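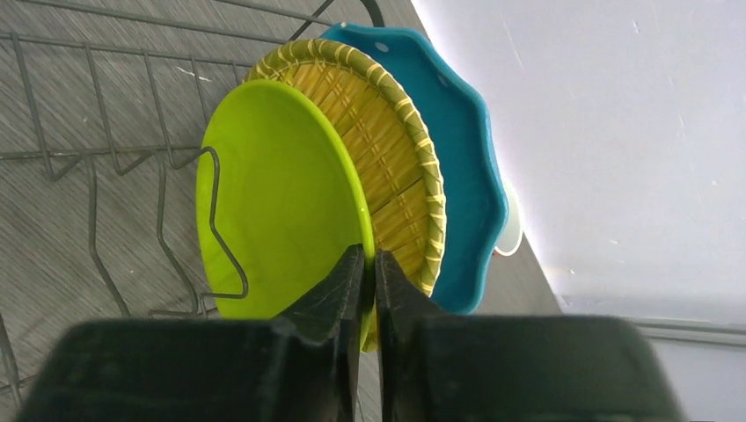

Dish rack

Last updated: August
2 min read
9 shares · 10 comments

A dish rack, also called a dish drainer or plate rack, is a frame that holds washed crockery while it dries in the air. Most stand beside the sink. Others hang on a wall or sit inside a cupboard with an open base, so that water falls into the basin.

Materials

Racks are made of coated wire, stainless steel, wood or plastic. Wire types have upright prongs that keep plates apart and let air pass between them. Wooden racks, often beech, need oiling now and then. A tray is usually placed underneath -- some have a spout that leads back to the sink.
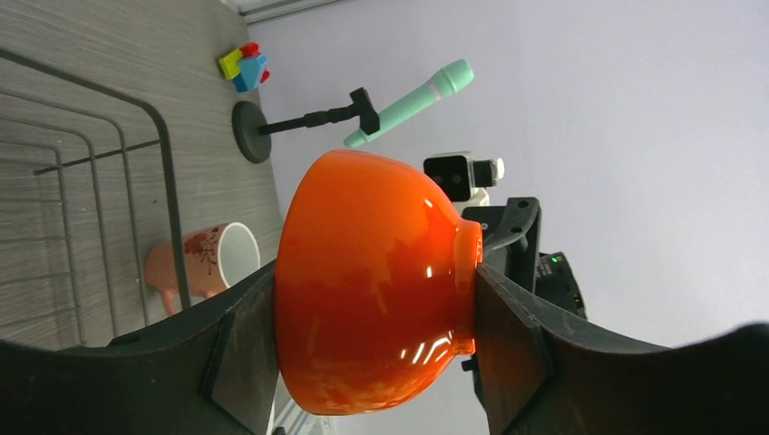
Loading

Plates are stood on edge. Bowls and cups are placed upside down or at a slant, as water gathers in the foot ring of a bowl set quite level. Cutlery goes in a separate holder.

Care

Limescale builds up on the wires in hard-water areas and can be removed with vinegar. Chipped coating lets the metal rust, and the stains may pass to pale crockery.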